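Kalgate Roasters' Circle
Members' newsletter, May 23, 2020

Buying coffee together: what we learned in our first spring

Dear members,

Many of you wrote to us in the last weeks and asked how the common order works now, when the shop in Kalgate is closed for visitors and the tasting evenings are stopped. I try to answer most of the questions in one text, so that you do not need to search in the old e-mails.

The common order started as a small thing. A few households wanted better coffee than the supermarket sells, and they did not want to pay the delivery for every single bag. Now we are 40 households, and the last order was 881 bags if we count from the beginning of the year. I did not expect this number when we made the first list on a sheet of paper in the shop.

The beans come from two places. The darker roast, which most of you take, is made by Trukholm, a small roastery on the other side of the river. The lighter one comes from Echeverri, and it is a little more expensive. Both roasteries sell to us in bags of 500 grams. They asked us kindly to stay with this size, so please do not write "one small bag" in the order form any more. If a bag is too much for you, share it with a neighbour. 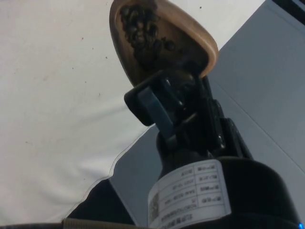
By the order coordinator
Kalgate Roasters' Circle

A question that comes back all the time is why the dark beans look shiny and the light ones do not. In a dark roast the heat brings some of the oil to the surface of the bean. It does not mean that the beans are old, and nothing was added to them. But the oil on the surface meets the air, and for this reason dark beans lose their good taste sooner. My advice is to finish an open bag of the Trukholm in three weeks. The Echeverri is more patient with you.

Please keep the beans in their own bag, well closed, in a cupboard away from the oven. A glass jar on the window looks very nice, but light is bad for coffee. I also do not recommend the fridge, where the beans can take the smell of cheese or onions. The freezer is possible if you freeze a full bag that was never opened, and then let it become warm before you open it.

Several people asked how much to use. I take 60 grams for one litre of water and I weigh it on the kitchen scales. Before, I used a spoon and I was always surprised that Monday's coffee and the next day's coffee were not the same. Dark beans are lighter than they look, so a spoon of dark roast gives you less coffee than a spoon of light roast. If you have no scales, use always the same scoop and change the amount little by little until you are happy.

About grinding. The shop can not grind for you at the moment. A member has offered a Platar hand grinder, in good condition, which can be borrowed for 2 weeks at a time. Write to the order address if you want to be on the list, and clean it with a dry brush before you give it back. No water, please, the metal parts inside can rust.

Collecting the order is a little different from before. The bags are packed with your household number on them and they wait on the shelf in the side entrance. Come alone if you can, keep distance in the yard, and do not open other people's bags to smell them (yes, it happened). Payment is only by bank transfer. Those who still have cash credit from the winter can use it for the next order, I have the list.

There were also two complaints, and I want to answer them openly. One bag of Trukholm had a hole in the side, and the roastery replaced it without discussion. Some members found the last Echeverri too sour. I asked the roastery and they suggest slightly hotter water and a finer grind. I tried it at home and for me it was much better, but taste is a personal matter, and you are free to change to the dark one next time.

The order form for the next round is open until the last day of May. If you do not send a form, we understand that you want nothing this time, and your place in the circle stays as it is. Please write the household number in the subject of the e-mail.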